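5/4/24

Up at 6 again, no alarm. Body thinks it's a workday. Lay there and listened to the trash truck, which is not supposed to come Saturdays, then gave up and made coffee. Out of milk. Drank it black, didn't enjoy it.

Main job today was the garden bed along the fence. Have been putting it off since October, when I pulled the dead tomatoes out and told myself I'd dig the thing over before frost. Did not dig it over before frost. So now it's clover and that stringy stuff with the white roots that snaps off when you pull and comes back twice as mad.

Two hours with the fork, got maybe half. Knees bad. Back fine, oddly. Found a spoon, one of the good ones — must have gone out with the compost — and a plastic plant tag that says Detau, which was the bean I liked two summers ago and couldn't remember the name of. So that's a win. Wrote it on the calendar so I don't lose it again.

Drove to Wamer for compost. Everybody in the county had the same idea. Line out past the carts. Bags are up to 10 dollars, they were less last year, I'm sure of it. Bought 4. Wanted six but the total was already 37 with the string and the onion sets and I'd promised myself. The onion sets are probably too late. Bought them anyhow.

Should of gone to Bermúdez for the seedlings first, becuase by the time I got there the basil was picked over and the peppers were all the hot kind. Got 3 tomato plants, leggy, and a thyme. The tomatoes are leaning already. Will plant them deep.

Lunch standing up. Cheese, the end of the bread, an apple that had gone soft on one side.

Then the planning part, which I like better than the digging. Where does everything go. Last year I had beans on the north end and they shaded nothing, fine, but the squash ran over the path and I stepped on it every single morning till it quit. Squash at the corner this time, so it can run out onto the grass if it wants. Tomatoes in the middle. Onions along the front edge. Beans on the fence, strings straight up.
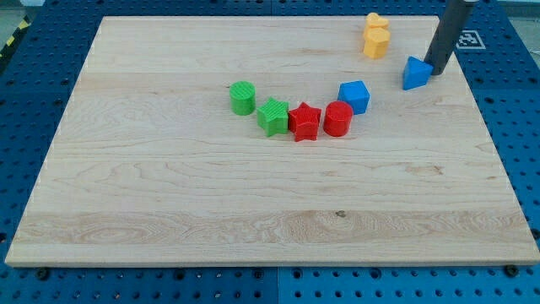 Tomatoes shouldn't go back in the middle, my sister said on the phone, not if that's where they were last year and they got the spots. Move them to the far end and give the middle to the beans. Also it's too early, she said, the ground is still cold at night, wait a week. She is right about the spots. I'd forgotten the spots. Not sure about the week — they're going to fall over in those little pots.

So now the beans need poles, no fence in the middle. Looked in the garage for poles. Found the ones from Dodorel still in the wrapper, never opened, with the receipt taped on. No memory of buying them. Good.

Watered what's there. The chives are up, the rhubarb is huge, need to do something with it before it bolts. Crumble tomorrow maybe if I get milk. Don't need milk for crumble. Need milk anyway.

Rain started at supper, soft, kept on. Compost bags are still in the car. Leaving them.

Hands smell like thyme. Bed by 9:30.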